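How to clean glass jars for keeping dry food

Before I fill a jar with rice or tea, I wash it like this. My friend Yu-ting Tang showed me the method.

Take off the lid and soak the jar in warm water for 30 minutes. The old label will come away easily. If some glue stays, rub it with a little cooking oil, then wash again with soap.

Rinse well and leave the jar to dry overnight, with the lid beside it. Next day, close it, turn it over and look at the base in good light.

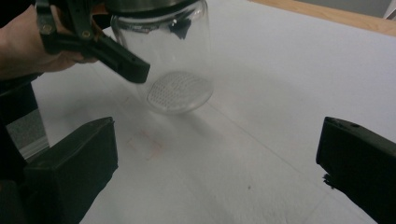
Clear jar with its dotted base facing down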